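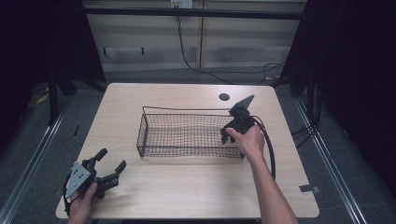

Volume 12, Issue 4 -- Page 3

Clearing the Desk Before Winter: Paper, What to Keep and What to Let Go
October 1, 2019

Most of the questions that reached the Fillow newsletter over the summer were about paper. We ran a short piece on kitchen drawers in August and expected to hear about kitchen drawers. Readers wrote in about bank statements, appliance manuals, school reports and the shoebox of receipts in the hall closet. This issue gives the subject the space it seems to need.

We start with the mail. Paper comes into a home from several directions, but the mailbox is the steady one, and a home that handles its mail will have less trouble with the rest. Open everything on the day it arrives, standing up if you can, near the recycling bin. Envelopes go straight into the bin. So do the inserts, the return envelopes you will never use and the second copy of anything. What is left is usually one sheet, and one sheet is easy to deal with.

Pick a single spot for the sheets that need something done. A shallow tray or basket works better than a deep box. Paper in a deep box sinks, and the gas bill that was on top last week is under the dental reminder this week. When a shallow tray is full you have to go through it. Lay the sheets flat and face up, with the date of the next step written in pencil in the top right corner. Pencil is fine. These sheets are leaving soon.

Go through the tray once a week. Pick a time and keep to it, even when there are only a couple of items in it. A reader on the Findarska side of town told us she does hers while the pasta water heats. Another does his on the first and the fifteenth only, and says he has not missed a payment yet, though he also says his bills all come due at the end of the month.

What to keep

People keep too much paper out of worry, and then cannot find the few sheets that matter. The papers to keep for good are fewer than most people think. Birth, marriage and death certificates. Adoption and divorce papers. Social Security cards. Military discharge papers. Wills and powers of attorney. Deeds, and titles to any vehicle you still own. These should be together in one folder or one small box, and at least one other person in the family should know where it is.

Some homes use a fireproof box for these. That is a good idea, but read the label before buying one. The ratings differ, and some boxes that resist fire are not built to keep out water from a hose. A zip bag inside the box is cheap protection. Keep the key somewhere other than the top of the box, where a surprising number of our readers admit to keeping it.

The next group is paper you keep for a number of years. Tax returns and the papers behind them are the main ones. The usual advice is to hold supporting records for at least 3 years after filing, and longer in certain cases, such as when income was left off a return or a loss was claimed on worthless securities. Many people keep seven years of everything and stop thinking about it. Returns themselves are thin, and we see no harm in keeping them all. If you run a business from home or own rental property, ask whoever prepares your taxes before you shred anything.

Papers on the house deserve their own folder. Receipts for a new roof, a furnace, windows or an addition can matter when the house is sold, and they should be kept as long as you own the place and for several years after. Receipts for paint and lawn seed do not belong in that folder. We mention it only from experience. The house folder in our own office started out slim and ended up holding a great many receipts for lawn seed.

Then comes the short-term paper. Pay stubs can go once you have checked them against the year-end form. Utility bills can go when the next bill shows the payment, unless you claim a home office. Bank and card statements can usually go after a year if nothing on them supports a tax return, and most banks will let you look up older ones, though how far back varies. Check with yours before relying on it.

Manuals and warranties

Manuals are bulky and hardly ever read. Most makers put them on their websites, and an older model number typed into a search box will often bring up a scan. Before you recycle a manual, find it online and save a copy. If you can't find it, keep the paper.

A warranty is only useful with the proof of purchase. Staple the receipt to the warranty card and write the date it ends across the front in marker. When you go through the folder each fall, anything past its date comes out. Register receipts on thermal paper fade, some of them within a year or two, so make a photocopy if the item was expensive.

School papers and children's art

This was the part of the reader mail with the most feeling in it. One family reported 1,656 sheets of drawings, worksheets and spelling tests from two children, counted on a rainy weekend before a move to Moradi. They kept 2 folders, one for each child, and sent the rest off with less regret than they had expected.

We won't tell anyone how much of this to keep. We can pass on what seems to work. Give each child one flat box and write the name on the lid. Everything goes into the box during the school year with no sorting at all. In June, sit down with the child and choose what stays. Children are often harder judges than their parents. Write the date and the age on the back of whatever is kept, in pencil, and do it then -- in ten years you will not remember which of them drew the horse.

Large pieces can be photographed and let go. Anything made with macaroni, seeds or flour paste should be photographed soon, and should not be stored in a closet with woolens. It draws insects.

Report cards are worth keeping, one set. Class pictures too, with the names written on the back while somebody still knows them.

Letters and cards

Personal letters are a different matter from bills, and we would not sort them in the same sitting. Keep them dry and away from attics and basements, where heat and damp do the most harm. Take off rubber bands and paper clips. Rubber bands go sticky and clips rust. Cotton tape or a plain folder will hold a bundle together without marking it.

Greeting cards signed with only a name can go, if you can bear it. Cards with a note inside are letters and can be kept as letters. Old newspaper clippings should be stored apart from everything else, since newsprint is acidic and will stain whatever it touches.

Shredding

Anything with an account number, a Social Security number, a medical detail or a signature should be shredded before it leaves the house. A cross-cut shredder is better than a strip-cut one. Home models overheat, so feed them a few sheets at a time and let them rest. Most will handle staples, but check, and none of the small ones like stacks of unopened card offers stuffed in whole.

If the pile is too big for a home machine, wait for the fall shredding day at the Cemora parking lot. The truck took 4,000 pounds of paper last year. Bring paper only, in boxes or bags you can carry. Binders and plastic sleeves have to come off first, and hanging folders with metal rods are not accepted. The line is shortest in the first hour.

Scanning

Several readers asked whether they should scan it all. Our answer is no, or at least not at the start. Scanning a pile you have not sorted gives you the same pile on a computer, and it takes many evenings. Sort first. Then scan what you would be sorry to lose, along with the papers you need to send to other people now and then, such as insurance pages and vaccination records.

Name each file with the year first, then the subject: 2019 home insurance, 2019 property tax. They will line up in order without any further work. Keep one copy on the computer and one somewhere else. Papers in the keep-for-good group should be scanned and also kept on paper, as many offices will still ask for the original or a certified copy.

In the next issue we will take up photographs, both printed and otherwise. Readers who have boxes of slides and have found a good way of going through them are invited to write in before the end of the month. Letters can be left in the newsletter slot by the front door of the Fillow office, and should include a return address if you would like a reply.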